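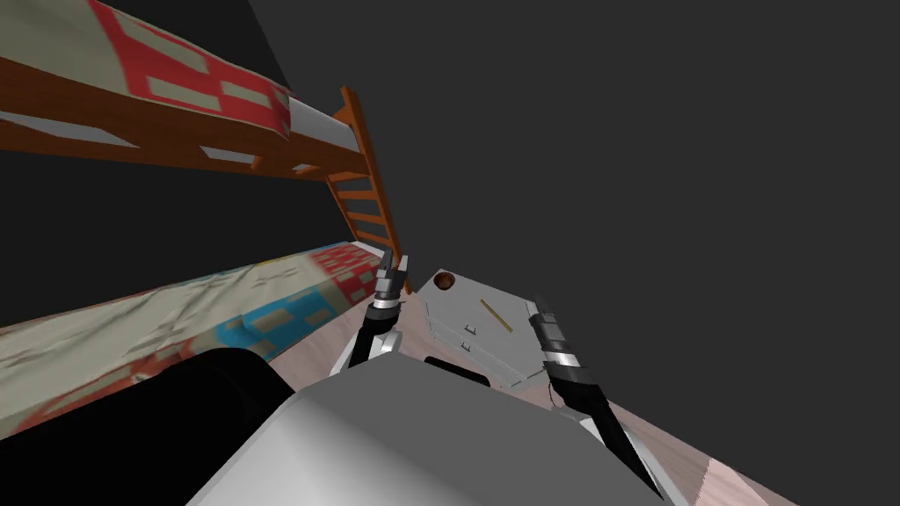 Can a machine tidy a kid's bedroom yet? Parts of it, slowly, if somebody has already decided where everything goes.

Aug 25, 2023

So that's where I've landed after another long evening of reading about this stuff when I should've been folding towels. I started back in April, when the dishwasher at the Putport place died and I got grumpy about how much of my life is picking things up and putting them down again. Now I've got a whole notebook on it!

What gets me is how uneven it all is. A vacuum that finds its own way home, sure, we've had that for ages. But a ball and something like a pencil on a tray, next to a bunk bed with a ladder coming down to the floor? You need two arms for that, and a simulated room to try it in, and I'd do it with my foot while talking on the phone (well, the ball anyway).

And then the bedding. I keep thinking about the top bunk. I can barely make one myself – I end up kneeling on the very sheet I'm trying to tuck in – so I'm not holding my breath for a gripper with two fingers.

The shop is a different story. At Tistholm the packing line gets the same box 1,000 times a shift, and I'd hand that over tomorrow. The returns shelf, never. Every single thing on it is a different shape of trouble.

Told myself I'd stop at 8 pages and I'm way past it. Towels are still in the basket. Tomorrow I want to look up the Lodhi folding thing again and see if they've put out anything new.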